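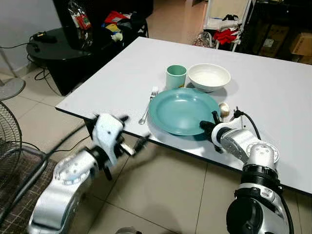

Participants wanted: people who lay tables (and have opinions about it)
Posted 10/21/21

The Tunen group is looking for 116 adults to help us with a study of how robots learn to set a table. You do not need to know anything about robots. You do need to have eaten a meal at a table at some point, which we realise narrows the field among our own postgraduates.

What the study is about

Over the past year we have been teaching a two-armed robot to lay a single place: plate, cup, bowl, fork, spoon. A person drives the arms by hand, we record what they do, and a program learns from the recordings. We have 2,891 of these recordings. Our earlier result, which Azadeh Talebi presented at the Garulwood workshop in September, was that the program did better when it was trained on the 1,000 tidiest recordings than when it was given the lot. This pleased everyone until Yhon Montoya asked who had decided which ones were tidy. We had. We are four people, and two of us share a kitchen.

So the finding may be about good demonstrations, or it may be about what Azadeh and Ghazal think a fork should do. We would like to find out which before we write any more papers about it.

What you would be doing

There are two parts. You can sign up for either, or both if you have the afternoon free.

Part A, judging. You sit at a screen and watch pairs of short clips. In each pair you tell us which arm movement looks better to you. We won't tell you what "better" means. People find this maddening for the first ten minutes and then become extremely firm. You will see 100 pairs, with a break halfway through. Allow an hour and a half.

Part B, driving. You move the robot's arms yourself, using a pair of handles, and lay the same place setting several times over. Ghazal Jalali will show you how it works and stay in the room throughout. Your first go will be slow. You may push the plate further than you meant to. Allow two hours, including the training and the short questionnaire at the end, in which we ask how tired your wrists are and whether you felt in charge.

Your judging scores and your driving will be compared with other people's, never published under your name, and not used to rank anyone's table manners.

Who can take part

Anyone aged 18 or over who can read English comfortably. For Part B you also need to be able to use both hands and to stand for up to twenty minutes at a time (there is a stool between turns). If standing is a problem, tell us, as we can lower the handles for some sessions. Left-handers are especially welcome. Our recordings so far are almost entirely right-handed and it shows.

We would particularly like to hear from people who have waited tables, worked in catering, cared for someone at mealtimes or brought up children. We have plenty of engineers. Please stop sending us engineers.

You can't take part if you have worked on the Heydari project or have already seen our clips at an open day.

Where and when

Sessions run at the Brellen building, second floor, on weekdays between ten and six. Evening slots can be arranged for Part A only. The lift works. The sign on the door still gives the name of the previous group, so ignore it and ring.

What you get

£15 for Part A, £25 for Part B, £45 for both, paid by bank transfer within a fortnight or as a shopping voucher on the day. Travel within the city is refunded if you bring the ticket. There is tea. The biscuits depend on Yhon.

Your data

We record the arm movements and what the robot's cameras see, which in Part B may include your hands and sleeves. We don't record your face or your voice. You can stop at any time without saying why and you will still be paid for the session. If you change your mind afterwards, write to us within thirty days and we will delete your recordings from the set.

The study has been through ethical review. A full information sheet will be sent when you book, and you'll be asked to sign a consent form before we start.

How to sign up

Email Golshifteh Rashti at the study address with your name, which part you would like to do, which hand you write with and two or three times that suit you. Please don't attach a CV. If you have questions about the research itself, ask for Ardalan Nazari, who leads the study and answers at length.

Places for Part B are going faster than places for Part A, so say if you'd be happy with either.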